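Olville Shared Kitchen: Frequently Asked Questions

This page covers the small fridge, the microwave and the table they are used on. It is meant for tenants on the Olville floor and anyone who has booked a desk for the day. Questions about the main canteen are dealt with on a separate sheet.

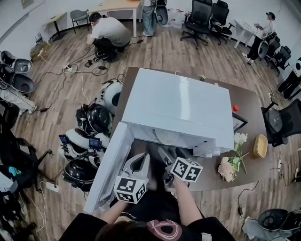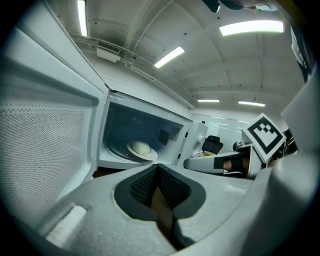
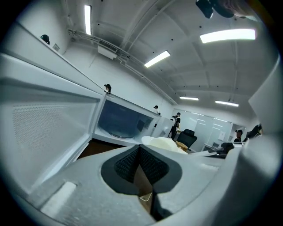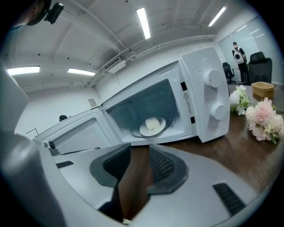 Olville Tenant Handbook, Issue 26, page 47

Who can use the fridge and microwave?
Anyone with a current Olville pass. Visitors may use them if they are with a tenant. You do not need to book.

What can I keep in the fridge?
Milk, packed lunches, butter, yoghurt and other everyday food in a closed container. It is a small white tabletop model, so please do not bring in a week's shopping. Large bottles should go in the canteen fridge.

Do I need to label my food?
Yes. Write your name and the date you put it in. Labels and a pen can be had from the front desk. Food with no label is thrown away at the next clear-out.

How long can food stay there?
Up to 3 days. Unopened items may stay until the date printed on the pack.

Can I put things on top of the fridge?
Please keep the top clear.

Which plates can go in the microwave?
Plain china and heatproof glass. Plates with a metallic rim must not be used, and neither should foil trays. Plastic tubs are fine if they are marked as suitable for microwaves. If you cannot find a mark, move the food to a plate.

Where should the plate go?
In the middle of the glass turntable. Check that it can turn without touching the sides before you shut the door. A wide dish that catches on the wall will stop the turntable and the food will heat unevenly.

How long does a bun take?
A plain bun from room temperature needs very little, so start with ten seconds on medium and feel it before giving it more. Buns go tough quickly if they are overheated. One straight from the fridge may want twice as long.

Can I soften butter?
Yes, on a small plate and on the lowest setting. Take the wrapper off first, as many are lined with foil. Stop and check every few seconds.

Do I have to cover my food?
Soup, beans and anything with sauce must be covered. Bread and buns can go in as they are.

The door opens to the left. Is there room for it?
There is, provided the left-hand side of the microwave is clear. Open it fully before lifting a hot plate out, and do not lean on it or rest a plate on it.

Something has spilled inside. What should I do?
Switch off at the socket and let the glass cool. Lift it out, wash it in warm soapy water and dry it. Wipe the inside with a damp cloth. Do not spray cleaner at the vent holes.

Are the flowers real?
No, they are artificial and need no water. They can be moved along the table if you need the space, but keep them away from the microwave vents.

When is the fridge cleaned?
At the end of each month. It is emptied, wiped down and left open for roughly 54 minutes before being switched back on. Sealed and labelled food is put back afterwards.

Who looks after the appliances?
Sundell carries out the electrical checks and repairs. Cleaning is done by Lumbantobing under the building contract. Please report faults to the front desk and they will be passed on.

Can I bring in my own toaster or kettle?
Not at present. The rule will be looked at again in April.

Is there a similar kitchen at the Mandum building?
Yes, and Olville passes work there too. It has its own rules, which are kept beside the sink.

Page last revised March 2021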